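Domum storage update: how perforated surfaces behave in small utility spaces

Edside has completed its review of wall and bin storage in the Mbeki building. The review covered closets, laundry alcoves and kitchen corners in 60 units, all of them under the same lease terms. Tenants who filled out the form in February will find their unit notes in the online account, under Maintenance.

The main finding concerns moisture. Solid bins on closed shelving held damp air longer than any other arrangement tested. A folded towel in a solid bin was still above the target reading after a full day. The same towel in an open-sided bin reached the target overnight, with the door closed in both cases. Hole size made little difference. Placement made more: a bin pushed flat against a wall lost most of the benefit on that side, and two bins pushed together lost it on both.
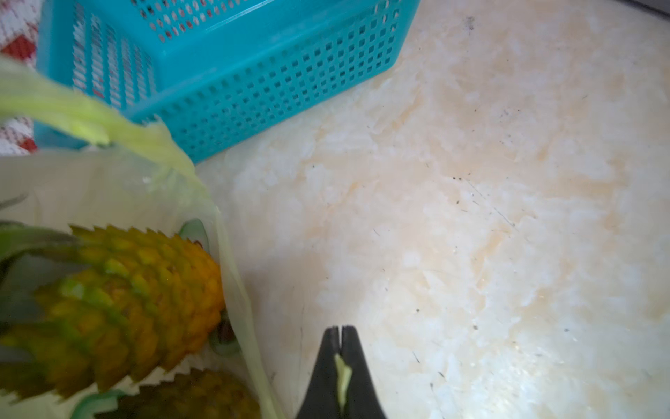

Stone counters are a separate matter. Most of the units were fitted with a honed finish that was sealed at installation and has not been sealed since. To check the seal, put a spoonful of water on the surface and leave it for ten minutes. If the stone under it darkens, the seal has worn through. Edside will reseal counters on request, one stack of units at a time, starting with the lower floors. The counter must be cleared and left dry the night before. Vinegar and lemon-based cleaners should not be used on marble at any time, sealed or unsealed.

Wall panels drew the most comments. Urmas Mets, who wrote the technical section of the review, compared three mounting methods: adhesive strip, direct screw and rail. Adhesive strips failed first in every room with a shower. Direct screws held well in masonry and poorly in plasterboard without anchors. Rails spread the load across several fixings and are now the preferred method for new work. "The panel is rarely the weak part," Mets writes. "Look at the fixings, and then look at what the fixings are in."
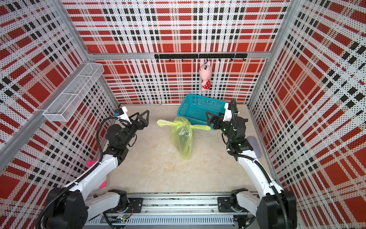 Plaid perforated panels with a black hook rail below the crossbar.

Tenants may fit their own hooks to an existing rail without asking. Drilling a new hole in any wall still needs written approval, and the form has been cut to 2 pages. Load limits are unchanged and apply to the rail as a whole, so adding hooks does not add capacity. Hooks that have bent should be replaced – bending them back weakens the metal at the same point.

The budget for the next stage is $3,770, set aside for anchors, rails and sealer. Clidow will supply the rails, and 873 fixings have already been delivered to the ground-floor store. Work on the laundry alcoves comes first, then closets. Kitchen corners will follow once the resealing is complete, to avoid drilling dust on fresh sealer.

The full review, including moisture readings by room type, can be requested from the Edside office. Corrections to unit notes should be sent through the same account page, with the unit number in the subject line.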